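Breakfast Helpers Wanted: Come Make Toast With Us at Lullska

Do you like breakfast? Do you have strong feelings about how brown a slice of toast should be? Then we would love to have you in our test kitchen this January!

Lullska is a small kitchen studio that writes instruction booklets and recipe cards for countertop appliances. Our next project is a booklet on toaster ovens, and we want it to be written with the people who will be standing at the counter at seven in the morning trying to get bread in and out without burning their knuckles. Most booklets start with a page of warnings and a diagram of the knobs. We want to start with a slice of bread and a hungry person, and go from there.

We're looking for 16 participants for the morning sessions and one part-time kitchen assistant (details for both below).

What you'll be doing

Each session lasts two hours. You'll set up a simple breakfast on the table, toast a few slices, plate them or put them in a bowl, and tell us what you're thinking along the way. Where do you put the bread while the oven heats? Do you pull the rack out or reach in? Which knob did you turn first, and did you have to look twice? Everyday stuff, but we get so much out of it (our last round changed nearly every page of the draft!).

The oven we're using is a big cream-colored one with four knobs down the front and a glass door that folds all the way down onto the table. With the door open it takes up a lot of space, so where the bowls and the bread end up is something we're very curious about. 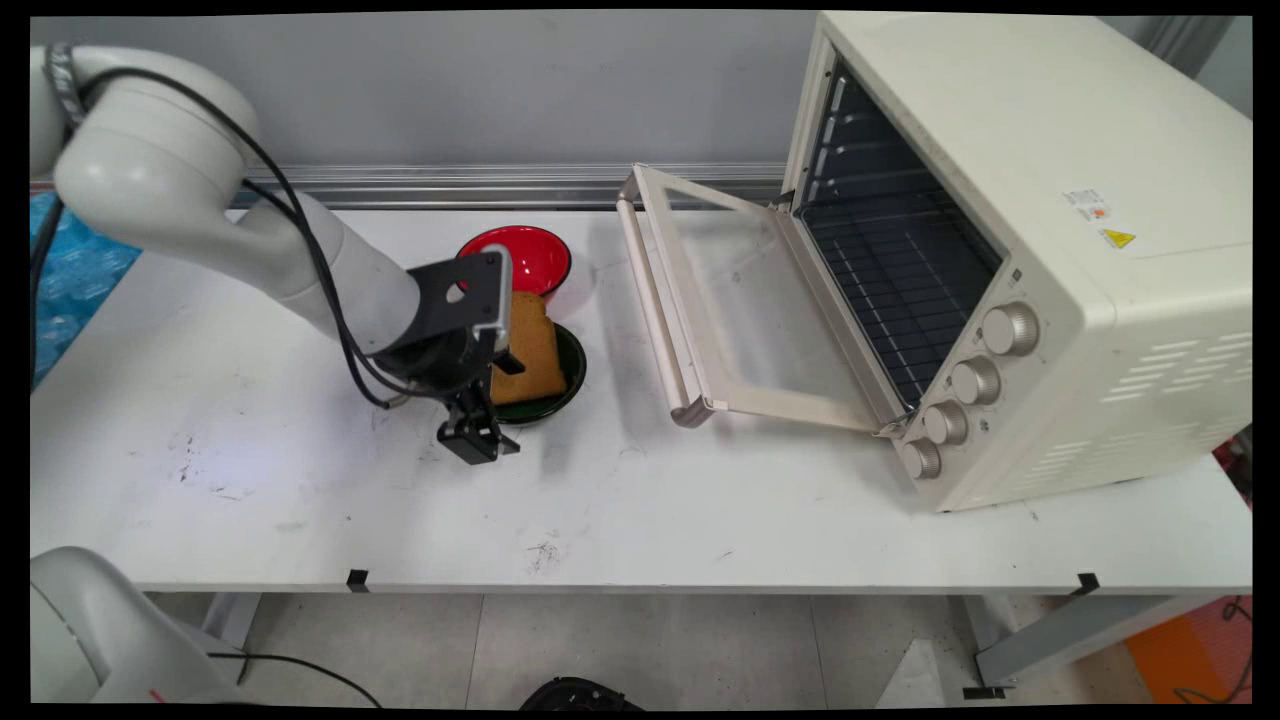 Who can take part

Anyone 18 or older who makes breakfast at home at least a couple of times a week. You don't need to be a good cook. Left-handed people are especially welcome, and so are people who have never used a toaster oven before and have always had a pop-up toaster. If you wear reading glasses, bring them.

Please tell us ahead of time if you can't eat or handle wheat, sesame or dairy. We can get gluten-free bread, but we need a few days to order the good kind.

What you'll get

Participants are paid $50 per session, and you can sign up for one or two. There's coffee and tea, and you eat what you make. Lacey Mellor bakes the sandwich loaves for us and always makes extra, so you may well go home with half a loaf under your arm.

The kitchen assistant job

This is a paid position, 16 hours a week, mornings only, through the end of the project. You'll shop for bread and butter, lay out the table before each session, wash up after, and keep notes on which settings people chose. You'll work mostly with Ximena Painemal, who runs the sessions, and Ignacio Leiva, who turns all our scribbles into readable pages.

We'd like someone who is friendly at 7:30 a.m., writes clearly by hand, and can stand for a few hours at a time. Restaurant or café experience is nice to have. A food handler card is required, and we'll cover the cost if you don't have one yet.

How to sign up

For the sessions, send us your name, a phone number, the mornings that suit you, and how you like your toast. Two or three lines is plenty.

For the assistant job, send a short letter and a résumé to the attention of Elsa Lindqvist. Tell us about a breakfast you remember. Elsa reads every letter herself and will answer you either way.

You can use the contact form on our site or leave a note at the front desk of the studio. The entrance is on the parking lot side, up one step; ring if you'd like the ramp put out.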